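Kitchen at the old hall is getting a good sort-out before the summer lunches
August 13, 2024

If you have ever been to a Gumede Hall lunch and gone looking for a bowl, you'll know the cupboards could do with some love, and we're delighted to say they are finally getting it!

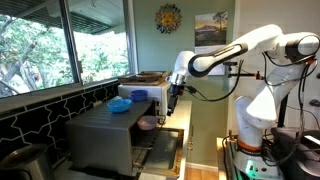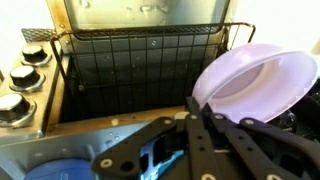

The toaster oven with its door open, and a pale purple bowl.

2 min read

The kitchen at Gumede Hall, which has been feeding people in one form or another since the place opened in 1899, is being tidied from top to bottom this month, and the bench under the big window is first in line. It's a lovely spot to work, with the trees just outside the glass, and perhaps that is why so many things end up living there.

Bongani Mathebula has drawn up the plan for where everything should go. The plastic bowls, the pink and lavender ones as well as the blues, are to have a shelf of their own beside the sink, low enough for the kids to reach when they come in for Saturday baking. Trays and boards will stand upright in the old plate rack. The toaster oven is staying put, you'll be pleased to hear (there were some strong feelings about this at the last lunch, and quite a few of them concerned cheese scones), but its top is to be kept clear, and the wire rack and baking tray will come out for a proper scrub each fortnight.

"I grew up in a kitchen where the oven was also the cupboard," said Precious Pretorius, who runs the baking mornings with Themba Shabalala. "You always had to check before you turned it on, and I still do."

A new set of shelves is on its way as well, and Fionnuala Lenihan would love to hear from anyone with a drill and a free morning. The hall can seat up to 52 for lunch, so there is a fair bit of crockery to find homes for, and the cupboards need to be done well before the December bookings start.

If you've left a dish or a cake tin behind, please pop in and collect it any weekday after 9 am. Morning tea will be on.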